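An afternoon at the Gevero open day

I'd been meaning to go for three years running and always had something on, so when the January date came round I booked the train before I could talk myself out of it.
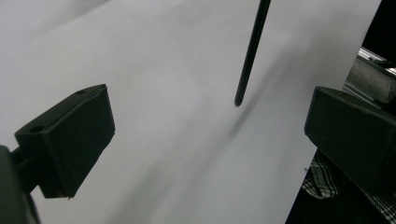 Gevero has the old Makside building down by the canal, the long brick one with 1953 over the door, and you'd walk straight past it if there weren't a banner tied to the railings. I got there just before two and there was already a queue for tea. Somebody handed me a sticker with my name spelt wrong and pointed me up the stairs.

What they do, in short, is teach robots small jobs by doing the jobs themselves first. On the first floor there's a row of tables, and at each one a person sits with a gripper on a handle, like a litter picker that's been to university, and does the same little task over and over with a camera watching the fingers. Drawing on paper, folding things, putting lids on pots. All of it gets recorded and goes off to be learned from. I'd read about this and imagined something much grander, with more glass. It's closer to a school craft room, right down to the radiators.

Marcelino Bravo was running the hand-held tables and he was lovely, very patient with a crowd of people who all wanted a go at once. He told me their recordings for the pen and paper work had just reached 869, and that he'd hoped to have 900 before the doors opened but the heating had gone off and everyone went home early. I asked how many you need. He laughed and said more than that!

So I had my go. You squeeze the trigger and the two fingers come together, and the first thing you learn is that you have no idea where your own hand is. I kept looking at my wrist when I should have been looking at the tips. I came in far too fast, the sheet slid sideways, and a small boy waiting behind me said "oh dear" in exactly my mother's voice. Marcelino said to go slower than feels sensible, stop just above the paper, and only then come down. Second try was better. Third try I managed a wobbly line and was ridiculously pleased with it.

He made a point I've thought about since. If you hesitate, the hesitation gets recorded too, so a nervous person teaches a nervous robot. They keep some of the fumbles on purpose (the ones where you go wrong and then put it right) and bin the ones where you just give up. Mine, I suspect, were for the bin.

Across the landing was the remote control side, which they call Bredance. I never found out why. You sit in a chair with a pair of small jointed arms in front of you, and a big pair on the far side of a screen copies whatever you do. Trevor Doucette gave the talk there, and he'd clearly given it several times already that day as he was down to a croak. There's a tiny lag, and you don't feel what you're touching, so you end up working by eye and overdoing the squeeze. A woman in front of me got a sponge into a mug on her first attempt and got a round of applause. I got the sponge on the floor.

Somebody asked Trevor which way was better and he wouldn't be drawn. The hand-held tool is quick and you can carry it anywhere, he said, while the remote arms show you what the robot itself can reach, and people fall out over it at lunch. They're hoping to run both on the same task this year, under a project called Cormier, and compare. He put up a chart at that point but the projector was so pale that I couldn't tell you what was on it.

I'd have liked to see more of the robots doing things on their own. There was one demonstration, on the half hour, and it was packed, so I saw mostly the backs of coats. From what I could make out over a man's shoulder it picked up a marker, thought about it, put it down again and picked it up properly. Big cheer for that.

A few practical bits if you're thinking of going next time. It's free but you do need to book. The lift was out, so ring ahead if stairs are a problem. Go to the hand-held tables first, the queue there was about 20 minutes by the time I left and there's nowhere to sit. Tea is fine, the flapjack is very good, and they only take cards. The bus back to the station goes from the other side of the bridge, whatever the map on the leaflet says.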